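Wastusum Facilities Service Desk
Request: Hand baskets, ground floor shop, Gullton site
Category: Fixtures and small equipment
Priority: Normal
Opened by: Rosaura Cáceres, Shop Operations
Assigned to: Severino Gallardo, Fixtures
Status: Resolved, monitoring

Initial report

Shop Operations reports that the plastic hand baskets in use at the Gullton shop do not hold bottles in a stable position. Bottles placed upright fall against the side wall when the basket is lifted, and the handle does not always stay down when the basket is set on the floor or on the packing counter. Three customers have commented at the register. One bottle of cooking sauce was broken near the entrance on Sunday. No injury was reported and the floor was cleaned by the shop team.

The requester asks whether the baskets are defective and whether replacement is covered under the supply agreement with Clostavness.

Entry 1, Severino Gallardo

Request received and accepted. Please confirm the following before a site visit is scheduled:

Whether the problem affects all baskets or only those from the most recent delivery.
Whether the handles have been removed for washing at any time.
The usual load carried when the handle moves out of position.

Until this request is closed, please do not stack loaded baskets.

Entry 2, Rosaura Cáceres

The problem appears mainly in the baskets received in June. The older baskets, which are slightly deeper, are rarely mentioned. The handles are removed by the evening team once a week and washed separately. They are refitted by hand before opening. Typical loads are light: a few snack packages, one or two bottles, small boxed goods.

Entry 3, Severino Gallardo

Thank you. Site visit completed at 10:30 a.m. A total of 37 baskets was inspected. Of these, 6 had a handle seated incorrectly at one pivot. The pivot on these units was pushed in only as far as the first stop, which allows the handle to swing freely and to lean inward over the contents. No cracks were found in the side walls or ribs. The bases are flat.

The handles were reseated on site. A firm push is needed until the second stop is reached. The evening team was shown the procedure and a printed copy was left in the wash area.

Entry 4, Rosaura Cáceres

The handles are improved and now stay down as expected. The bottles continue to move. The shop team tested a basket with two bottles standing and both fell over within a short walk to the register. Please advise whether this is considered normal.

Entry 5, Maëlys Rey, Supplier Liaison

Clostavness was contacted regarding the June delivery. The supplier confirms that this basket has a lower wall than the earlier model and that it was selected by Purchasing to fit under the counter. The supplier does not consider the movement of upright bottles to be a defect. Replacement under the agreement is therefore declined for the 37 units inspected. The supplier recommends that bottles be laid down, with the cap end toward the handle, and that lighter goods be placed beside them.

A divider insert is available under the name Ejigu. The minimum order is 100 units. A quotation has been requested.

Entry 6, Severino Gallardo

The recommended loading was tried at the shelves next to the snack section. With the bottle on its side, the basket was carried to the register and back several times. The bottle stayed in place and the cap did not loosen. Wrapped snacks and small packets placed beside it were not crushed.

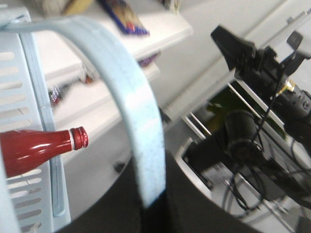 Reference: Bottle laid on its side in the basket, cap near the handle.

Action for Shop Operations: please place a small notice at the basket stand asking customers to lay bottles flat. Glass bottles above one liter should be carried in a cart.

Entry 7, Saturnino Peñalver, Purchasing

Quotation for the divider inserts reviewed. The order is not approved at this time. It may be submitted again if breakage continues after the notice has been in place for one full month. The remaining older baskets should be kept in service and should not be returned to storage.

Entry 8, Rosaura Cáceres

The notice has been placed at the basket stand and at the second entrance. The evening team has been instructed to check both pivots after each wash and to set aside any basket whose handle does not reach the second stop. No further breakage has been reported.

Entry 9, Milagros Robles, Service Desk

Status changed to Resolved, monitoring. Any new breakage should be recorded under this request and not as a separate ticket. Please include the time, the type of bottle and whether the basket is of the older or the June model.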